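El mosto de las tres variedades ya está prensado

¡Qué otoño llevamos en el lagar! Empezamos a recoger manzana a finales de septiembre y en tres semanas pasaron por el patio 992 kilos, bastante más de lo que cabía en las cajas que teníamos apiladas (gracias a quienes prestasteis las vuestras, y a Cor Hoekstra, que apareció con el remolque lleno de cajones de patatas vacíos). Hubo mucha manzana ácida, pequeña y dura, de los árboles viejos de la ladera norte, y menos de la dulce, que este año vino con el pedrisco de julio marcado en la piel. Para sidra da exactamente igual, así que se prensó toda.

El prensado lo hicimos en dos tandas. En la primera, la pulpa salió demasiado fina y el mosto tardaba una eternidad en escurrir. Para la segunda, Keabetswe Mokgethi propuso separar las cuchillas de la trituradora y dejar reposar la magaya toda la noche antes de apretar. ¡Menuda diferencia! El color cogió un tono ámbar precioso y el olor llegaba hasta la carretera. En total llenamos 500 litros, repartidos entre los dos toneles de castaño y el depósito pequeño.

También estrenamos etiquetas para los toneles, porque el año pasado acabamos discutiendo en enero sobre cuál era cuál. La mezcla ácida se llama Bravunum y la más suave, Jerkside; los nombres los sacó Dilwyn Hughes de una lista que llevaba años guardando y han ganado por goleada en la votación de la cena. El depósito sigue sin nombre y se aceptan propuestas.
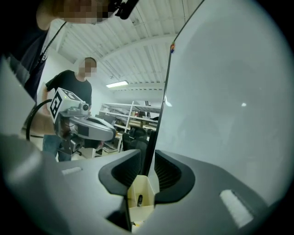
¿Se puede añadir manzana de mesa al mosto de sidra?
Se puede, en poca cantidad. Aporta azúcar y suaviza el conjunto, pero tiene pocos taninos y, si nos pasamos, la sidra queda plana y aguanta peor el verano. Nosotros no solemos subir de una caja por cada diez.

La fermentación arrancó por su cuenta, sin levadura añadida, y va despacio, como nos gusta. Willy Verstraete baja todas las mañanas a las ocho a mirar los tapones y apunta la densidad en el cuaderno que cuelga de la puerta. Si pasáis por allí, echadle un vistazo, que las curvas de este año son una maravilla: la de Bravunum baja casi en línea recta y la de Jerkside va a trompicones, con una parada larga cuando llegó el frío. El primer trasiego será en diciembre y hará falta gente para mover mangueras y, sobre todo, para fregar.

Quien quiera llevarse magaya para las gallinas o el compost todavía está a tiempo, quedan varios sacos junto al muro. Y Tanvir Bepari ha hecho vinagre con el mosto de la primera tanda y busca botellas de cristal con tapón, de cualquier tamaño, limpias y sin etiqueta. Podéis dejarlas en la entrada del lagar, dentro de la caja azul.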